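Last updated 02/08/2020

The basket by the back door

We have a wire mesh basket that was bought for fruit. It held fruit for one week in March, and then somebody put a ball in it.

I've been meaning to tackle it for ages. It has turned into the place where everything goes when people are coming round and I need the floor back in a hurry. Toys mostly, but also cloths, and (I'm a bit ashamed of this) the recycling that didn't make it as far as the recycling. Crushed drinks cans sitting cheek by jowl with a football. Lovely.

My friend Jayanthi Kurup has been on at me to sort it by kind and stop trying to sort it by child, and she's right, my two have never once agreed on whose anything is. So I've got three boxes now with round holes in the top, and they live next to the basket. The idea is that you post things through. I was going to buy proper ones from Gralora but they wanted silly money for the lids – and mine do the same job.

Before I show you, a word on the spiky balls. I don't know where they come from. I have bought two in my life, both from the Mitum stall at the school fair, and we have a whole family of them. They pick up fluff, they roll under the cooker, and the little one won't go to bed without checking on them. They're staying.
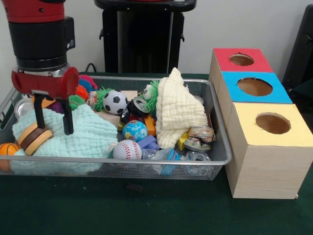
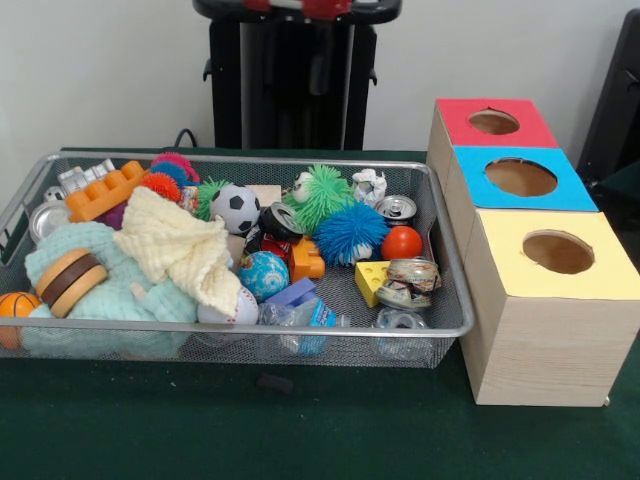
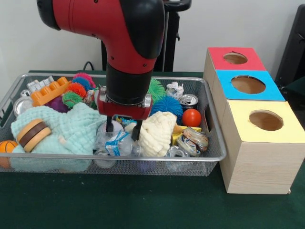
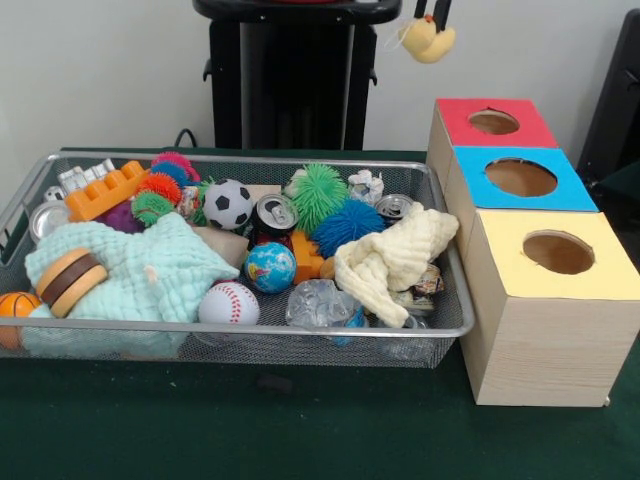

Full to the brim in every one of them!

Reading time: 2 minutes

So, what goes where. Balls get a box to themselves, spiky or smooth, and that takes care of a good half of it. Building bricks go in the second. The third is for everything else, so the burger, the little yellow duck and whatever turns up at the bottom.

The muslins are going in the wash and then back upstairs. I still use them for everything even though we haven't had a baby in the house for years. Wiping up, mostly, and wrapping round ice packs. The green one is my favourite, it's gone so soft.

Cans and the plastic bottle go out to the bin, obviously, and I've had words with the whole household (myself included).

I did think about passing a few things on, but I got as far as the globe ball and found I'd gone all sentimental about it. Next time, maybe. If anyone has a good way of cleaning rubbery spikes without them going sticky, please leave me a comment, I've tried washing-up liquid and it was a mistake.

Contact me | © Rereck | Back to top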